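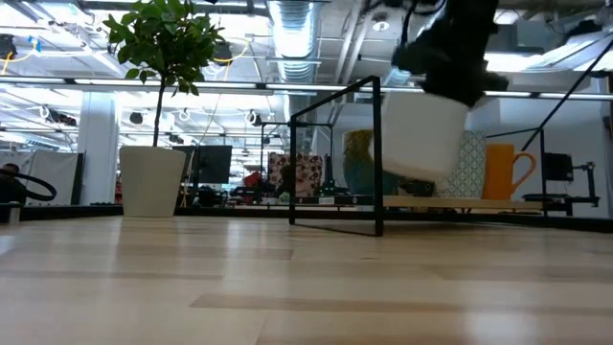 White mug in the gripper, with the other cups on the shelf behind.

Looking after the mug cell: grip, cable and the shelf pass

The mug cell does one job. It takes a mug from one place and puts it in another, and it will do this all day provided you keep up the maintenance, which takes less time than sweeping up a mug. These notes cover the weekly service on the arm we run under Jerkeo, our control software. If you're on the older Urio controller, the menus have different names and the colours are worse, but the order is the same.

You will need

A 3 mm hex key
Lint-free cloths and a bit of isopropyl
Hook-and-loop cable ties (no zip ties, please, we've all seen what they do)
A plain mug you aren't fond of

1. Park and lock out

Send the arm to its park position from the Jerkeo home screen. Wait for it to stop, press the emergency stop, then switch off at the controller and hang your tag on it. Switching off first and trusting the brakes is a popular shortcut, and the arm will sag onto whatever you left underneath.

2. Clean the fingers

Glazed ceramic is slippery enough without help. Wipe the inside face of each finger pad with isopropyl and let it dry. Look for shiny patches and for small nicks along the lower edge, where the pads meet mug rims at bad angles. Swap pads in pairs. A new pad opposite an old one pulls every mug slightly off centre, and you'll spend the afternoon blaming the vision system.

Snug the pad screws, then stop. They go into a soft insert and it strips without any warning.

3. Check the cable slack

The cable beside the arm is meant to hang in a loose curve. With the power off, move the wrist gently through its travel by hand, holding the brake release. The cable should never go tight and should never touch the gripper. If it does either, move the upper tie along by 25 mm and try again. Siiri Eglītis wrote "leave it loose" on the controller lid after Covton's installer tidied it beautifully and pulled the connector out on the first run.

4. Reset the grip force

Power up, clear the stop and open Gripper > Force. Start at 8 newtons with the plain mug. Lift, tilt the mug well over in mid-air, and hold. If it creeps, go up a step and repeat. Don't test with a favourite.

Handles deserve their own check. Run the tilt once with the handle facing the wrist and once with it facing away.

5. Run the shelf pass

Put a few cups of different shapes along the shelf. Run the shelf program at low speed, carrying the plain mug over the top of them, with one hand near the stop. You're after clearance over the tallest cup and past any handle that sticks out. Big looping handles are the usual casualties.

Do 3 clean passes at low speed before going back to normal.

6. Write it down

Enter the cycle count and the final force in the log. Our last set of pads came off at 2,651 cycles, well short of what the Feromora leaflet promised, though the leaflet has presumably never met our mugs.

If the force keeps climbing from one service to the next, order pads. The part number is inside the cabinet door, under the tape.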